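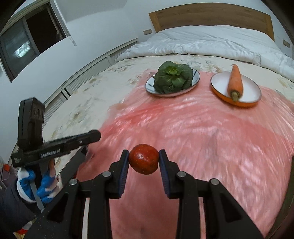 SECTION 7: YOUR FIRST SHIFT WITH THE HAND-HELD GRIPPERS

Issued 05/11/2025. Replaces the loose sheets handed out at the Tundon site.

Welcome to the part of the guide that most of you will have turned to first, and quite right too. Sections 1 to 6 deal with the packing line at Randero and how the sorting arms there are fed and cleaned. This one is for the people who teach the arms, which at the moment means anyone from packing, goods-in or the canteen who has put their name down for recording work. You do not need to know any programming. If you can pick up an apple and put it on a plate, you already have most of what we are after, and the rest is patience and a comfortable pair of gloves.

What changes for you

Your hours and your grade stay as they are on your current contract. On a recording day you are taken off the line for the whole shift, so please don't let anyone talk you into covering a break on top of it. Recording is slower than packing and it is meant to be. Several of the old hands found this the hardest thing to get used to, having been praised for speed all their working lives, and if you catch yourself rushing, put the grippers down and have a stretch.

The arms will take over the repeated lifting at the produce end of the line from December. The people who work there now will move across to checking, loading and recording, and your shift lead has the list of places. Do ask to see it.

Before you start

You will need a pair of grippers, a pair of work gloves that fit you properly, the task card for the session and the tray of items named on it. Recording is done in ordinary rooms as well as at the bench, with soft surfaces as well as hard ones, so have a look at the card to find out where you are going before you carry everything up the stairs.

1. Collect both grippers from the Plodudo cabinet and sign for them. They go out and come back as a pair.

2. Open and close each one a few times with nothing between the jaws. The movement should be smooth all the way, with no grinding or sticking at the pivots.

3. Look at the ridged pads on the inner faces of the jaws. Wipe them with a dry cloth if there is juice or fluff on them. If a pad is lifting at a corner, swap the gripper.

4. Put your gloves on and roll down your sleeves so that the cuff sits flat at the wrist.

5. Switch on and wait for the ready tone. Give it time – the older units like to think about it.

Note: If you are left-handed, tell the session lead before you begin. There is a separate set of task cards for you and they are every bit as useful to us.

Picking up fruit and vegetables

6. Lay out the plates and the items as the card shows. Small round things, leafy things and long thin things each need a different approach, and most produce cards give you a mixture.

7. Bring the open jaws down on either side of the item. With an apple, aim for the widest part, so the pads meet it squarely.

8. Close gently until the item is held, then stop. A firm hold is plenty.

9. Lift, pause for 2 seconds, and carry it across to the place on the card at an easy walking-about sort of pace.

10. Lower it until it touches, open the jaws, and draw back before you reach for the next thing.

Caution: Keep the fingers of your free hand away from the jaws and the linkage arms while they are closing. The pivots can give you a nasty nip, even through a glove.

Caution: Soft bedding and blankets will shift under a plate if you lean on them. Rest your weight on your feet and keep your elbows off the surface.

Note: Leafy vegetables are best taken near the base, where the stems are thick. Please try not to tear the outer leaves, and put any that come away in the waste tub at the end of the take.

If something is dropped

Carry on. Pick it up with the gripper if you can do so safely, and finish the task as well as you are able. A dropped carrot is a perfectly good recording, and the Ouazzani software which sorts the takes afterwards will mark it for the right pile. Nothing in that pile is counted against you, and takes are stored by session number without your name.

If the gripper stops responding, or the unit shows code 99, set it down and call the desk on extension 1069. Please don't open the housing yourself, however handy you are at home!

Finishing up

11. Switch off both grippers and leave the jaws open.

12. Wipe the pads again, and the handles while you're at it, for the sake of the next person.

13. Return the produce to goods-in. Handled items go in the tub marked for compost and must not go back on the line.

14. Write on the back of the task card anything that felt awkward, such as a plate too far away to reach or an instruction that made no sense. The cards are read every week and quite a few of the steps in this section began as a grumble in biro.

Section 8 covers charging and storage.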